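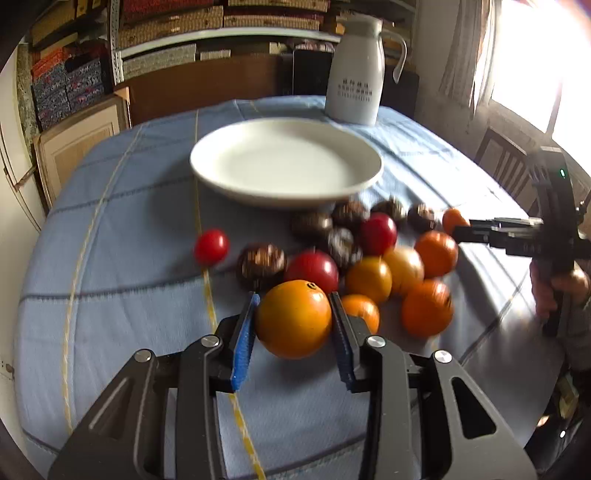
Vol. 10, No. 2

Tested at home: the Moroz citrus press
Lucrezia Gentile

Moroz says its new hand press gets more juice out of an orange than anything else you can buy. I have heard that before, from Mitora, whose press now holds my back door open.

The Moroz is heavy and takes up more counter than the box suggests. It does press an orange nearly flat. It also sprays, mostly toward the person leaning on the handle, and the strainer lets pips through. 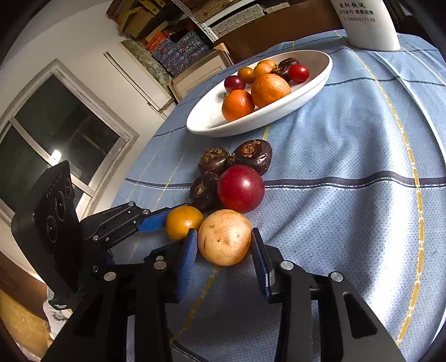
Cleaning is where I lost patience. Pulp packs in behind the hinge, and the leaflet's advice is to "rinse freely." I used a toothpick. After 5 weeks the handle had started to squeak.

Grirneck's plain glass reamer costs far less and has no hinge. I would need a lot more orange juice in my life to pay for the Moroz.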